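Capítulo 7
Manipulación bimanual sobre mesa: observación en planta

7.1 Punto de partida

Los conceptos de este capítulo se apoyan en una jornada de puertas abiertas celebrada en septiembre en el laboratorio de Nenska. La demostración principal, a cargo de Hae-won Cheon, comenzó un jueves a las 10:30 ante 23 asistentes y duró 55 minutos. La tarea tenía un enunciado breve: tomar una taza por el asa y colgarla en un soporte de clavijas, con otros objetos domésticos presentes en la mesa.

El ejercicio exige resolver tres problemas que los capítulos anteriores trataron por separado: la estimación de la pose del asa, la elección del brazo que ejecuta el agarre y la inserción del asa en una clavija inclinada, cuya holgura es de pocos milímetros.
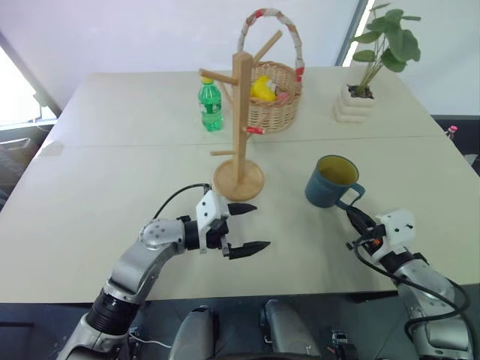
La elección del brazo depende de la orientación del asa respecto a la base del robot. Si el asa apunta hacia la derecha, el brazo derecho llega a ella con menor rotación de muñeca y el izquierdo queda libre para estabilizar el soporte. El criterio deja de ser válido cuando un obstáculo alto invade el volumen de aproximación; en ese caso se recurre al traspaso entre pinzas (apartado 7.4).

Solène Masson, responsable del registro de datos, expuso a continuación el protocolo de evaluación. El conjunto consta de 357 ensayos, de los cuales 47 se descartaron por errores de calibración. Un ensayo se considera válido si la taza permanece colgada tras la apertura de la pinza y la retirada completa del brazo.

El lector debe retener dos definiciones. Se denomina *preagarre* a la pose de la pinza inmediatamente anterior al cierre de los dedos. Se denomina *pose de inserción* a aquella en la que el hueco del asa queda alineado con el eje de la clavija.

Contenidos relacionados
Capítulo 6. Calibración cámara-brazo
Capítulo 8. Contacto y control de fuerza
Caso práctico: la célula de montaje de Parkon
Anexo C. Formato de registro Traltum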